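Rotação de brinquedos: alguém conseguiu manter?
Publicado em 2019-10-11 por Senad_Z

Pessoal, comecei a guardar parte dos brinquedos da minha filha e trocar de tempos em tempos — estou adorando! Ela brinca muito mais tempo com cada coisa. Como vocês separam os grupos?

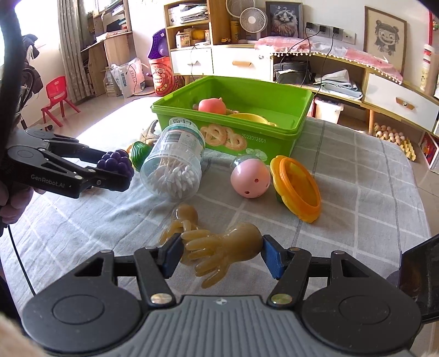

Eu separo por tipo de brincadeira, e o que mais rende aqui é misturar comidinha com coisa de casa. Uma semana é feirinha, na outra é consultório. Um cacho de uvas roxo de plástico e um pote de cotonetes na mesma mesa já dão assunto para a tarde inteira, juro!

mwangi.odera
Discordo um pouco. Com 20 peças à vista meu filho só espalha tudo. Deixo bem menos e ele se concentra.
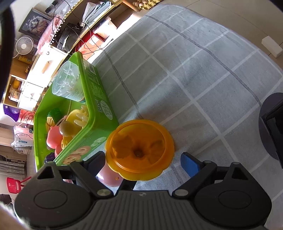 Também acho que depende da idade. O meu tem três anos e, se eu escondo o favorito, é choro até a hora do banho. O favorito não entra na rotação e pronto.

TungLam
Aí já não é rotação, hein? Aqui entra tudo, menos o bicho de dormir. Nos primeiros dias ela reclamou, depois esqueceu.

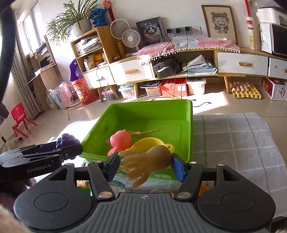 O truque foi a troca acontecer à noite. De manhã ela descobre os "novos" e é uma festa! Gastei 70 reais em caixas com tampa e foi o melhor dinheiro de outubro.

Diep_T
Caixa com tampa aqui não deu certo, ninguém abre. Prefiro bandeja aberta, na altura da criança. 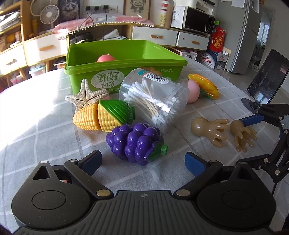 E eu monto por tema, mas sem rigor nenhum — a graça é a mistura. Já tivemos fazenda com dinossauro e hospital de carrinhos. Uma estrela-do-mar em cima do milho de brinquedo, por exemplo, vira sopa do fundo do mar em dois minutos. Deixa a criança inventar!

mwangi.odera
Tá, a sopa me convenceu. Mas continuo com poucas peças, rsrs.

Senad_Z
Vou testar a troca à noite hoje mesmo. Diep, as suas bandejas ficam no chão ou na estante?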